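Ikgate Community Choir, planning meeting, 14/12/2021, 7 p.m.

Present: Luzius Thaler (chair), Danish Sethi (notes), plus most of the altos and a very cheerful row of basses. Apologies from the two tenors who are singing in Prerton tonight.

## Winter concert

What a night that was! Luzius read out a few of the cards people left at the door, and everyone agreed the slow carol in the second half was the best we have ever sung it. Ticket money came to $1,294, which beats last year by a long way. Hall and printing took $300 of that.

Danish asked that we keep the candlelit opening for next year. Agreed, with loud support from the sopranos.

## Spring program

Luzius played three pieces through on the piano and we sang along as best we could from single copies. The Nyanda lullaby won everybody over within about a page (the low part is gorgeous, and the basses asked to go through it again right away). The sea songs are in as well. The long Latin piece is held over until we have more tenors.

- Danish to order scores for the lullaby and the sea songs.
- Luzius to record practice tracks for each part, slow and full speed.

## Rehearsal room

We are staying in the upstairs room through the spring. The sound up there is lovely, and the piano has just been tuned. Singers who like to sit for warm-ups can use the black chairs with armrests and should put them back along the wall at the end.

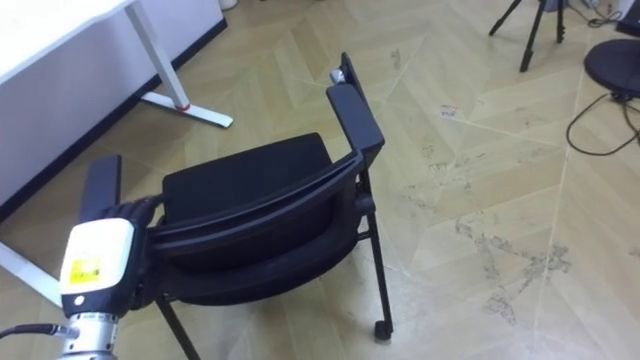
## Summer trip

Big news: the Modeo festival has offered us a spot in August! It would be two short sets outdoors, one in the afternoon and one after supper. Luzius went as a visitor a few years back and talked for a good ten minutes about the crowd joining in on the last song.

The bus is the main cost. Danish has a first quote of $1,000 there and back and will ask two other companies. A bake sale and a sing-along evening were both suggested, and both got a yes.

Hands up for going: nearly the whole room. Anyone who missed tonight should tell Danish by the first rehearsal of the new year.

## Any other business

New folders are in the cupboard, blue for women's voices and green for men's. Please write your name inside the cover in pencil.

One of the altos brought ginger cake and has promised the recipe.

Meeting closed at 8:40 p.m. after one more go at the lullaby, this time with the low part nearly right.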